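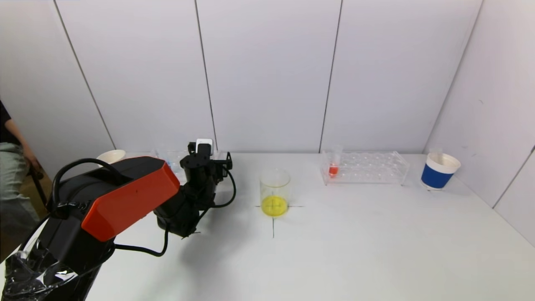 White bench, back left: bowl and clear tray or container.

May, 09:40

Glaze adhesion tests, Ivum base on the Pretia stoneware body. Carrying on from the crawling problem on the last firing. Two suspects still open: too much clay in the glaze, or dust on the bisque. Want to separate them before ordering any more frit.

Batch as before, dry weights from the recipe card, no change to the whiting. Half of the china clay swapped for calcined. Water added by eye to single cream, then corrected with the hydrometer. Sieved twice through the fine mesh. A bit of residue left on the sieve both times, gritty, pale, probably the old bag of feldspar. Discarded it. If the melt looks stiff, remember that this was taken out and not replaced.

Tiles: one lot wiped with a damp sponge and left to dry, one lot straight off the shelf. Marked on the back with iron oxide pencil, W for wiped, N for not. Dip time 2 seconds, counted aloud. Second lot of tiles given a double dip with a pause of 15 minutes between coats, to see whether thickness alone will bring the crawling back.

11:20

Single dips dry and sound. Double dips show hairline cracks in the raw coat on both W and N, worst at the corners. The original clay content gave cracks on single dips as well, so calcining has helped. Rubbed the cracks down with a dry finger on half of the double dips, left the rest alone. Marked the rubbed ones with an R.

Specific gravity drifts if the bucket stands. Stirred, measured, left 20 minutes, measured again from the top without stirring: clearly lower. Need a pinch of bentonite or Epsom salts. Try the salts first, the bentonite takes an age to wet out and will confuse the shrinkage question.

14:05

Packed the Poneck kiln, middle shelf only. Tiles on edge in the Hettiarachchi racks, W and N alternating so that any hot side shows up on both. Cones front and back. The lower rack has a chip of old glaze on one foot, ground it off and put fresh batt wash over the patch.

Schedule: slow to red heat, then as fast as the kiln will go, soak of 30 minutes at the top. Vent bung in after red heat. No controlled cooling this time. The previous firing had it and I do not want two things changing in opposite directions on the next one, so plain cooling becomes the standard from here on.

Element on the left wall is sagging out of its groove near the door. Not touching the brick yet. Pin it back when cold, before the next bisque.

To do:
Weigh out the second calcined batch, three quarters swapped.
New feldspar, and label the old bag as gritty.
Check the hydrometer against plain water.
Look at the R tiles first when unpacking, cracks at the corners in particular.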